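Pre-Purchase Safety Checklist: Two-Arm Bench Cell
Site: Dellwood, bay 22
Checked by: Morag Kerr
Budget holder: Sorcha Strachan
Status: open, four items outstanding

1. Emergency stop within reach of the operator
Result: Pass
Comment: One button per arm. The quote from Munro lists a single shared stop. Ask for two, and get the price in writing before the order goes in.

2. Stop button cuts power to both arms
Result: Fail
Comment: Each button stops only its own arm. Linking them needs a relay kit, quoted at $617 fitted. Add to the January budget.

3. Grippers suited to the parts handled
Result: Pass with comment
Comment: The two arms carry different grippers, one with three fingers and one parallel. The plan only allows for spares of the parallel type. A spare finger set for the other is $131 and should go on the same order.

4. Thin-walled containers
Result: Open
Comment: Grip force needs to be set low for foil trays and checked again after any gripper change. Cenden can supply rigid trays, but the foil ones are what the Orncombe line uses, so the trial should stay with foil. 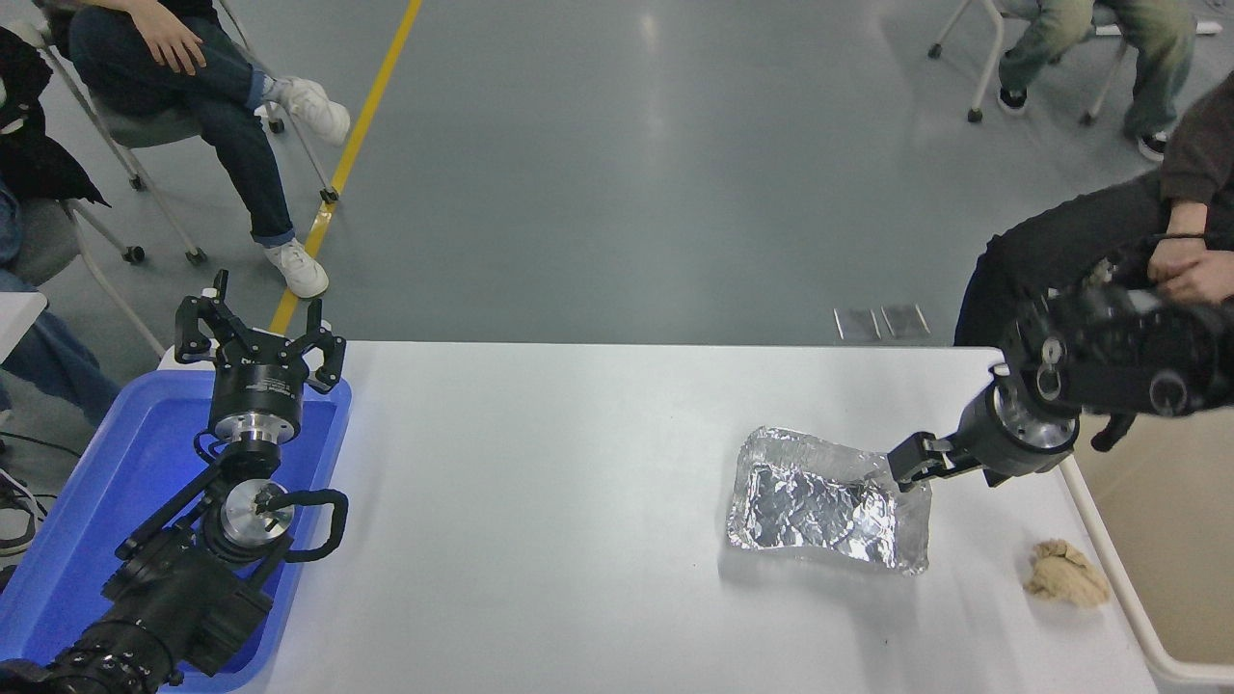 Budget 40 foil trays per week of trial. They crease easily and a bent wall changes how the gripper meets it, so they can't be reused for timing runs.

5. Seating and standing distance
Result: Fail
Comment: Chairs on casters are not acceptable inside the reach of either arm. Mark the reach on the floor and keep seats outside it while the arms are powered. Fixed stools are to be priced. Floor tape can come out of the general supplies line.

6. Cables clear of the work surface
Result: Pass with comment
Comment: Clips were left off the first quote. Sorcha to confirm whether they come with the mounting kit.

7. Table rated for the load
Result: Open
Comment: No rating plate found. Munro to send the figure for both arms at full stretch. If the table has to be replaced, delivery moves back and the installation fee is charged twice, so settle this one first.

8. Training
Result: Open
Comment: Price covers two operators. We need four. Ask for the rate for the extra places and whether they can attend the same session.

Recommendation: hold the purchase order until items 2, 4, 5 and 7 are closed. Item 8 can follow after the order. Return comments to M. Kerr.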